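The arm was the cheap part

When Cempaka Simanjuntak opened the budget sheet for her first robot arm, it had one line. The line said "robot". When she closed the same sheet, it had 30 lines, and the arm itself was less than half of the total.

"I still keep the first version," she tells me. "I show it to people who come to me and say they have found a good price for an arm. I ask them, good price for which line?"

Simanjuntak plans equipment for Mangundap, a company that runs the kitchens of canteens and care homes from its base in Fadville. Her present project has the internal name Mosov. Its question is a modest one: can an arm put clean dishes into a rack, one after another, at a speed and a cost which make sense for a kitchen of middle size?
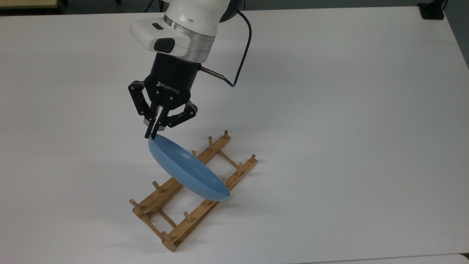
Words: Inger Kragh
Equipment and Planning section | December 28, 2019

I had expected that we would talk first about payload and reach. Simanjuntak wanted to talk about fingers.

"A bowl is a difficult thing," she says. "If you hold it at the rim, you need very little space, but all the weight hangs on one side. If you hold it from outside, you need a wide opening, and then you cannot put it between two pegs, for the fingers are in the way. So the gripper decides which dishes you can handle, and the dishes decide which gripper you buy. You should have this discussion before you ask anybody for a price."

In her team the discussion took place after. The first quotation they received, from a dealer called Stovon, covered an arm, a controller and a gripper, and it was a correct quotation. It simply did not contain the other things, and she had not known to ask for them. She counts them up without looking at notes: the mounting plate, the longer cable, the spare fingertips, the table, the electrician, the insurance, the training days, the risk assessment.

"The table was a lesson," she says. "We planned to use an old one from the store room. It moved a little when the arm stopped quickly. It was a very small movement, but when you aim for a gap between pegs, a small movement is already a miss. So we bought a proper table, and then the proper table did not go through the door."

She laughs, but the door is now a line in the sheet as well. It is called "access", and it has its own small sum.

Buy the dishes early

Beatriz Calado looks after the purchasing side of the same project, and she joined our talk after the first hour. She has one piece of advice which she repeats several times: buy the cheap things first.

"You can wait months for an arm," Calado says. "In this time you can have plates, bowls and racks on your desk, and you can try with your own hand. Use only two fingers, hold your wrist stiff, and put the plate in the rack. After one afternoon you know more about your gripper than after ten brochures."

They also argued about the rack. A kitchen has its own racks, and there were people in the company who wanted to begin with those from the first day. Calado and Simanjuntak preferred a household rack with wooden pegs for the early trials. It is light, it costs little, and another one can be had the same day.

"For the early work I want things that are easy to replace," Calado says. "The real racks come into the plan in February, and they have their own budget line. If I mix both, then I can't say later what the trial did cost." 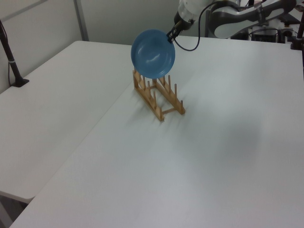

The part of the plan that gets the most questions from management is the one for time. Simanjuntak has reserved 328 hours of engineering work for the first phase, and she was asked more than once if this could be reduced.

"They see a person put a plate in a rack in one second, so it is natural to ask," she says. "But somebody has to teach the angle, the height, the moment of opening. Then you change the plate for a deeper one, and you do a good part of it again. I do not defend the number as exact. I defend that there is a number. In many plans I have read, these hours are zero, because the people are already employed and somebody thinks that they are free."

She divides the hours in three blocks: handling, errors and handover. The second block is the biggest. It is for the cases in which a dish is dropped, or stands badly between the pegs, or the arm stops and a person must decide what to do next.

Yusri Wattimena, who will be responsible for the arm when it is in daily use, asked for the third block. He was not available when I visited, but he answered a few questions in writing. "My kitchen staff will not call an engineer at six in the morning," he wrote. "They need one page on the wall and one button they trust. Please put money for this page."

Rent or buy?

On this point the two women do not agree, and they were friendly enough to disagree in front of me.

Calado would have rented. The monthly price was high, but after a year one could give everything back, and the risk was known. Simanjuntak was for buying, mainly due to the changes they wanted to make.

"With a rented arm you ask permission for each hole you drill," she says.

"You drilled 2 holes," Calado answers. "I have the invoice."

In the end they bought, with a service contract for 3 years. Calado insisted that the contract gives a response time in hours and names what counts as a wearing part. Fingertips and cables are the two she would check first. In the draft both were excluded, and it took several letters until they were in.

I asked what they would do differently with a second arm. Calado would request the quotation in separate lines from the beginning, also when the dealer prefers to give one sum. Simanjuntak would invite the kitchen people before the order and not after it. Yanti Gunawan, a shift leader, came to see the setup only when it was already standing, and her first question was from which side a person should take away the full rack.

"It was a very good question," Simanjuntak says. "We had planned the side where the arm is."

The change is in the sheet now – line 30, "turn the layout", with the cost still open.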